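Gripper Comparison – Frequently Asked Questions

Page last changed June 18, 2026

These are the questions we get most often about the hand-held gripper comparison run by the Gurcombe group. If you are taking part, please read the sections on pads and on light before your first session. Questions about loan of equipment are at the end.

What is being compared?

Two hand-held grippers, called Tilolell and Akska in our notes, and two sets of finger pads that fit both of them. The grippers share the same finger linkage. They differ in the spring behind the fingers and in the handle. Tilolell has the stiffer spring and the shorter handle. Akska opens a little more slowly and is easier to hold for a long session.

We are also comparing two camera settings, a wide one and a narrower one. The fixed arm at Gurcombe is used later, to replay a small share of the hand-held work. It is not part of the home sessions.

Why use a hand-held gripper and not the arm from the start?

Cost and time, mainly. One person with a hand-held gripper can do in a morning what takes us two days on the arm. It also goes into ordinary rooms, and that matters for this work. The arm is bolted to a bench and always looks at the same wall.

The drawback is that people correct themselves without noticing. If a pad starts to slip, the hand turns slightly and saves the grasp. The arm doesn't do that. Some of the grasps that look easy by hand fail on replay, and we would like to know which ones.

How many grasps do you have so far?

The first round gave us 1,064 usable grasps. The target for the second round is some 2,000, split evenly between the two grippers. A grasp counts as usable if the object is in view when the fingers start to close and still in view when it is put down.

What objects do you use?

Small things that most people can find or buy cheaply: fruit, short pieces of wood, toy food, and the shallow box they are sorted in. We ask for a mix of shapes and surfaces. A tangerine has a dimpled skin and is nearly round. A persimmon has a flat side and a stiff calyx that can catch on a pad. A cut piece of branch is hard and rolls one way only. Toy food is light and tends to get pushed along before it is gripped.

Please don't use anything that leaks, anything with a blade, or anything you would mind having dropped.

Does the fruit have to be real?

No, but we would like some real fruit in each session if you can manage it. Unripe fruit is better than ripe. It keeps its shape for longer, and you can use the same pieces for several runs. Change any piece that has gone soft, and write down that you changed it.

What should a layout look like?

Put the box to one side and leave clear space next to it for the gripper to come in. Group a few objects near one end of the box and a few near the other, and leave the floor between them mostly clear. Start with the fingers fully open and the camera looking at both the box and the surface it stands on.
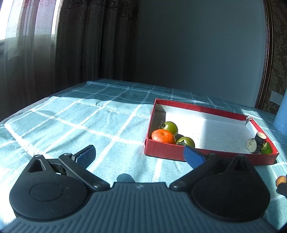
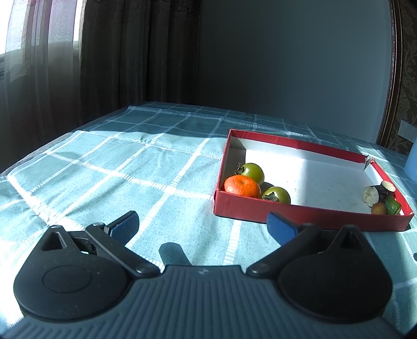 Both have the fingers open and the persimmons grouped at one end of the red box.

Which pads should I fit?

Blue textured pads for the main runs. The other set is smooth and is only used for the short runs marked S on your sheet. Fit the pads as a pair, never one of each. A mixed pair pulls the object towards the rougher side and the run can't be used.

Push each pad on until it stops, then pull it gently. If it moves, take it off, wipe the finger tip with a dry cloth and try again. Don't glue them. Gouveia, who supply our pads, will replace any that have gone loose.

Do the textured pads really make a difference?

On fruit, less than we expected. In the first round the smooth pads held a tangerine about as well as the textured ones did, as long as the fingers closed near the middle. The difference shows up when the grasp is off centre. The textured pads then tend to hold and the smooth ones let the fruit roll out towards the handle.

On wood the textured pads were clearly better. On toy food we don't yet have enough runs to say. Laurinda Garcia is going through those now and we expect to add the results in July.

Which of the two grippers is better?

It depends on the object, so we are not going to name one yet. Tilolell gives a firmer hold and has dropped fewer heavy items. It also marks soft fruit. Akska is gentler and most people prefer it after the first half hour, but the fingers can be slow to follow the trigger if the pivots need cleaning.

If you have been sent both, swap after every 12 grasps. Doing all of one and then all of the other makes the results hard to compare, as people get better during a session.

Can I work in direct sunlight?

Yes. Keep a few runs in strong sun and a few in shade if your room allows it. We want to see how the camera copes with both. Strong light on a pale surface can wash out the pattern of the cloth, and the white inside of a box can go nearly blank. That is a known problem with the exposure setting and we would like to measure it.

What we ask you not to do is change the curtains or the lamps halfway through a run. Finish the run, make the change, then start a new one.

Does it matter what is under the box?

A little. A bare table is the simplest. A cloth is fine and gives the tracking something to follow, especially if it has a check or a stripe. Plain white cloths have given us trouble, as the tracking loses its place when the gripper is low.

Soft surfaces such as a bed are allowed. Bear in mind that the box can tip if you press on one side, and that the floor of the box will give slightly when you touch it. Write "soft" in the surface column so that we can look at those runs separately.

Why do straight lines look bent in the recording?

The wide setting bends them towards the edges. This is normal and is corrected afterwards. You don't need to do anything about it, and please don't run your own correction before sending the files. We had one batch corrected twice and it could not be put back.

Should I use the wide or the narrow camera setting?

Wide, unless your sheet says otherwise. The wide setting keeps both pads in view along with most of the work area, and the replay on the arm goes better with it. The narrow one shows small objects more clearly but loses them when the hand turns quickly. For now we use it only for toy food and for anything smaller than a tangerine.

The fingers don't open fully. What should I check?

First, that the pads are pushed right on and aren't touching the linkage. Second, that nothing is caught in the pivots. Fruit juice dries there and makes them stiff – a damp cotton bud is usually enough to clear it. Work the trigger ten times or so after cleaning.

If one finger still opens further than the other, stop and write to us. Don't tighten the pivot screws. They are set before the gripper is sent out, and a quarter turn is enough to spoil the match between the two sides.

What if I drop something?

Carry on. Let the camera see where it went, pick it up with your free hand, put it back and start the next grasp. Drops are results too and we need them in the files. Don't delete a run because it went badly.

How long is a session?

Most people take an hour and a half for 100 grasps, with a break in the middle. Please don't do more than that in one day. Tired hands close the trigger harder, and it shows in the figures.

How do I send the files?

Use the upload link on your sheet. Send the recording and a photo of the filled-in sheet together. Leave the file names as they are. If the upload stops partway, start it again from the beginning and we will remove the extra copy.

Can I keep the gripper after the round?

No, they all come back to Gurcombe for checking. You can keep the box and the toy food. Return postage is paid and the label is in the lid of the case. Take the pads off first and put them in the small bag, as they flatten if they are left pressed together.

Can our school or workshop borrow a set?

From July, yes, if the second round is finished by then. We have two sets for loan, one with each gripper. Write to the Gurcombe office with the dates you have in mind and say whether you need the camera as well.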